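Can it put the bottle away yet?

My sister asked me in March whether she should hold off on buying a new dishwasher. She had seen a clip of a robot loading one, and she figured that if she waited a little she could skip straight to the version that does the whole kitchen. I laughed, and then I spent the next few weeks reading and bugging people, and I'm now so deep into this stuff that I have opinions about shelves.

Short answer for my sister: buy the dishwasher. The longer answer is a lot more fun!

Let's start with the chore I keep coming back to, which is putting one thing away. You have a bottle on a table and a rack next to it. Pick up the bottle, put it on the rack, go do something else. A four-year-old can manage that while singing. I do it every night with my coffee bottle and I couldn't tell you a single thing about how my hand does it.

But try writing it down! Do you grab the bottle high or low? Low is steadier, but then your fingers bump the shelf before the base gets there. High is fine until it's full, and then it wants to swing. Shiny metal is a pain for cameras too, because what the camera sees is mostly whatever is standing around the metal. A paper label helps, as it gives the software something that stays put, until you turn the bottle and the label is on the other side.

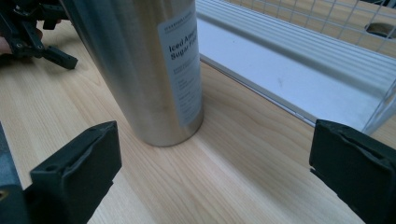

So for a long time the way to get a machine to do this was to make everything the same every time. Same bottle, same spot, same light. Factories have been happy with that for ages. The first industrial arm on a car line went to work in the early sixties, and by 1962 people were already writing about robot butlers as if they were a couple of model years off. I own a magazine from that year (flea market, worth every cent) with a drawing of one carrying a roast. I love that drawing. The roast is on a platter and the platter is perfectly level and I now know just how hard that is.

What changed, and what got me so excited, is the learning-from-people approach. You take a pair of grippers, the same kind of fingers the robot will have, and a person holds them and does the chore. Over and over. The cameras record it, and the software learns from all those tries where the fingers should go next. You don't have to own a fancy arm to collect the examples. You need a table, a bottle, a rack and somebody patient.

Haruto Ogura is that patient somebody in my life. We met when we were both working at Laswood, years ago, and he has since done a lot of this kind of recording. I asked him how many tries it takes before a thing as plain as "bottle onto shelf" begins to work, and he said his last batch was 182, and that it was a small one. He did them over two afternoons. His thumbs hurt, and he told me he started reaching for his own cereal box at home with his fingers held stiff like a clamp.

I tried it myself for part of a morning and I was terrible! You lose all the feeling in your fingertips. I tipped the bottle over on my first go, then squeezed so hard on the second that I couldn't let go smoothly. By try 11 I had found a sort of rhythm. What surprised me most was how much I normally fix with tiny nudges after I've set something down. You put a cup on a shelf and then you scoot it. I had no idea I was a scooter.

Wire racks deserve their own paragraph. The grid is thin, so from some angles a camera barely gets anything from it, and a fingertip can catch in one of the openings. The two-level kind is harder again, because the lower level needs you to come in from the front, flat, with something over your hand the whole way. Haruto says going on top is the nice job and going underneath is the one where he stops talking.

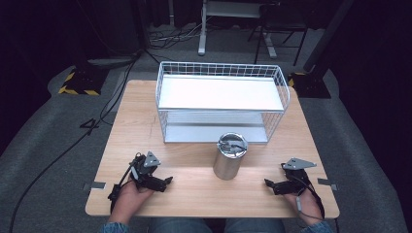
Where things stand, chore by chore

Putting away one known object on one known shelf: yes, I'd call this one mostly there, on a good day, on a table that somebody set up for it. I watched an arm do it 21 times in a row at the Dindilis open house and I clapped like a fool at the end. It was slow. I could have emptied my whole dish rack in the time it took. But it never dropped the thing, and when a guy moved the bottle a hand's width to the left between runs it went and found it.

Putting away objects it hasn't met: sometimes. This is where I'd expect the next few years to be really fun. Mugs seem fine. Floppy things, bags of rice, anything with a lid that isn't quite on, not so much.

Folding laundry: I have seen it done well with towels. Fitted sheets, no, but I can't do those either.

Shop floor work: further along than the house, by a lot. A friend at Arai runs a packing line and they have two arms moving parts from bins into trays all day. She's a fan. She also has a person standing near them for the odd part that lands sideways, and she doesn't expect that to change soon.

Cleaning a bathroom: please, somebody. I'd pay now.

The whole kitchen, start to finish, in a stranger's house, with a dog in it: no. Stasitz has a small crew working on just the "clear the counter" piece and the woman I talked to there said the counter is easy, and the hard part is knowing what people want kept out. My toaster lives on the counter. My sister's lives in a cupboard. Who's going to tell the robot?

I'm going back to Haruto's next month to try the lower shelf. I've been practicing at home with salad tongs and a thermos, and my record is four in a row.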